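About Us

Clastport is a small shop. Two founders, a handful of part-timers, a lot of tables. We test whether machines can do ordinary chores yet. Short answer: some. Slowly. Keep reading.

Who we are

Pantelis Athanasiadis ran the packing floor at Kourkoulas before this. Zoi Ververidis wrote the motion software for Velari, left in June, called Pantelis the same week. Neither of us had a business plan. We had a borrowed van and a list of chores people kept asking about. Put the groceries away. Fold the towels. Load the tray, clear the tray. That list is still taped up by the door, it's just longer now.

What we do

Companies come to us before they buy. They've seen a sales video, arm does something smooth, everybody claps. They want to know what happens with their own stuff on a normal day. So we set up the job, run it, write down what went wrong, and send a plain report. No score out of ten. Most of our reports are 5 pages, the Genadico one was 34 (they had a lot of boxes).

A full run is 1,000 tries at one chore. We tried doing fewer and people argued with the results. Longest so far was 1,308, becuase Zoi didn't like how the last part of the data looked and kept going.

So can they do chores yet?

Depends on the chore. Hard boxes, same size, same spot: yes, and has been yes for years. Towels: sort of, if you have all afternoon. Dishes: please don't. The stuff in between is where we spend most of our time, and bagged and wrapped groceries are right in the middle of it. Crinkly film. Shiny. Slides around, folds when you pinch it wrong, and two flat packets on top of each other can look like one thing to a camera. A six year old does it without looking. A machine has to think about where the edge is.

Noodle packets are our current favorite. Cheap, light, easy to restock, and they come in enough colors to trip up the vision side.

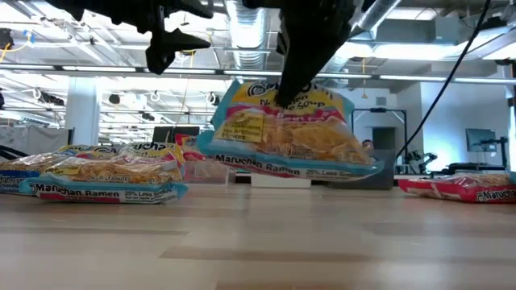 Ramen on the wood table, black grippers.
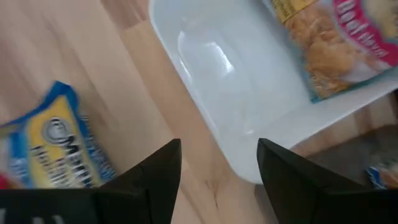

What we tell customers about jobs like this one: a machine can be worth it if the work is boring, steady, and somebody is nearby to fix a bad grab. If you need speed, hire a person. If you need it to work in a kitchen where stuff moves every day, wait. We'll say so in the report even if it costs us the follow up job. It has, twice.

What we don't do

We don't sell arms. We don't take a cut from anybody who does. We don't do demos for trade shows, please stop asking Pantelis, he says yes to everything and then Zoi has to cancel.

Working with us

Send a list of the chore, the items, and how often it gets done now and by who. Ship us real items, the same ones your people handle, dented ones included. We'll write back with a price and a start date. Visitors are fine, just let us know first so theres a place to park.

Page last updated August 28, 2019. Staff photos coming when we get to it.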